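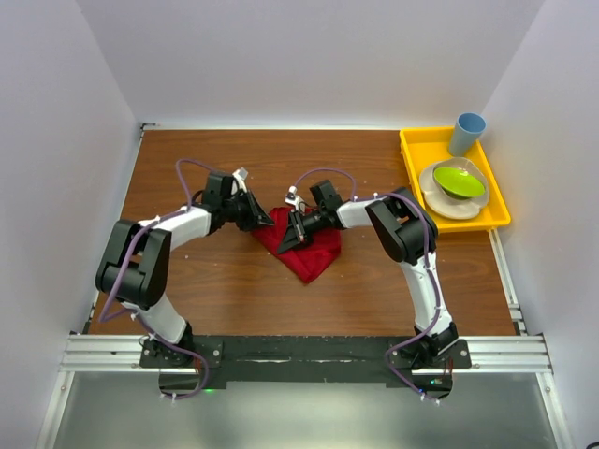
Section 6. Dressing the Cables and Running the First Cloth Test

By now both arms are bolted down, powered, and talking to the controller. This is the section where the Pikivance bench starts doing real work, and it's our favorite part of the whole build! Set aside an afternoon. Most of it goes into the cable sleeves, and they deserve the time.

Before you start

Finish Section 5 (homing) on both arms. Keep the stop button within reach of whoever is standing at the bench.

CAUTION: Switch off the arm supply before you handle any cable. The arms will sag when power goes away, so hold the forearm with one hand while you flip the switch.

6.1 Sleeving the arms

1. Cut two lengths of braided sleeve, 1368 mm each. We used purple and love it, but any color works.

2. Feed the gripper and camera leads through together, starting from the gripper end. Bunch the sleeve up as you go and it slides right along.

3. Form an arch above the wrist. It should stand well clear of the wrist block. If you pull it flat, the wrist will tug on it at the end of its travel and you'll get faults that look exactly like a bad motor (we chased one of those for most of January).

4. Bring the sleeve back along the forearm, over the elbow, and down past the lower link.

5. Leave a loose loop beside the base and fix the end with the white printed clips. Snug is fine. Don't crush the braid.

6. With power still off, move each joint by hand through its full range. Watch the elbow in particular. If the sleeve catches between the side pieces, give it more slack and try again.

Note: The clip file was revised on April 16, 2020. Clips printed before then are a bit tight and can be opened up with a round file.

6.2 Setting out the table

1. Wipe the tabletop and let it dry.

2. Put the tray in the back right corner, angled along the wall. Ours is yellow and holds a cup, a plate, and two bowls for the dish routines in Section 8. It can stay loaded during the cloth test.

3. Drop a cloth near the middle of the table. Really drop it! A crumpled cloth is a much better test than a neat one. Red shows up beautifully against brown wood grain.

CAUTION: The right elbow works very close to the tray. Run the tray clearance check in the Pronico menu after every change to the layout.

6.3 First cloth test

1. Power up and wait for the green light below each base.

2. In Pronico, load the routine called Cloth Approach and set the speed limit to 170.

3. Set the gripper force to 200 for both arms. Thick towels may want more, but start here.

4. Press Run. Both arms reach in over the cloth and the gripper tips come close together. Keep your hands outside the side rails.

5. If the tips touch, press Stop and repeat the pair calibration in Section 5.4. A small error at the base turns into a big one at the fingertips.

6. Once you have five clean approaches in a row, raise the speed limit to 700 and run Cloth Lift.

Note: If a gripper closes on nothing, lower the approach height one step at a time. Fingers pressed hard into the wood will trip the wrist motor, and the arm has to be homed again.

6.4 Saving your settings

Choose Save Bench Profile and give it a name you'll recognize later. Shared workshops should save one profile per layout. Section 7 covers folding, starting with a single corner.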